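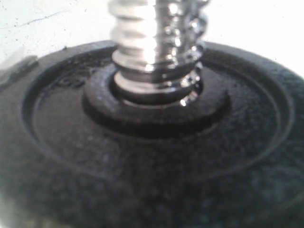

## Budgeting for a small arm to strip and load threaded dumbbell handles

Posted in Equipment & Planning by **Anil Namboodiri**

We refurbish used adjustable dumbbells, the cast-iron plates on a threaded chrome bar. I want to buy a small arm to take the plates off the bar and put them back on after cleaning. At the moment two people do it by hand and it ties up most of Friday.

My budget is $2,000 for the gripper and wrist camera. The arm itself comes out of a separate line. I have one price from Wirkow for a two-finger gripper and one from Visent for a camera. The Visent camera is $314 without the cable or mount.

What I don't know is whether the gripper should hold the plate by the rim or by the raised hub around the hole. I also don't know how much to set aside for things I haven't thought of. The order has to go in by April.

---

**Subbarao Kotian**

Rim, if the jaws open wide enough. The hub sits right around the bar and you will be fighting for a hold on it. Check the jaw opening against your biggest plate before you look at anything else on the spec sheet. Then check payload, and remember that the gripper, camera and bracket all come off that number before you lift any iron. People size the arm for the plate weight alone and have to send it back.

Other costs to put on the sheet:

- Rubber or urethane finger pads, plus spares. Rough painted iron wears them down.
- A fixture that keeps the bar upright. It can be a drilled block with a clamp. Without it the bar will lean and the plate will bind on the threads.
- A diffused light. Chrome threads throw glare and the plate is black, so a camera set for one will lose the other. Ask Visent if they will lend you a unit to try on your own parts.
- Guarding, and somebody's time to do the risk assessment.

I would hold back a quarter of the $2,000 until you have run a test batch. And get the cable and mount priced in writing.

---

**Ulo**

just get a magnet gripper, its cast iron. cheaper and no moving fingers

---

**Subbarao Kotian**

A magnet could work, but it may try to pick up the bar too if the bar is plated steel. Test it with a cheap one first.

---

**Anil Namboodiri**

Thanks both. Our largest plate is wider than the Wirkow jaws open, so that price is no use to me. I have asked them for the next size up and will add the fixture and the light to the sheet.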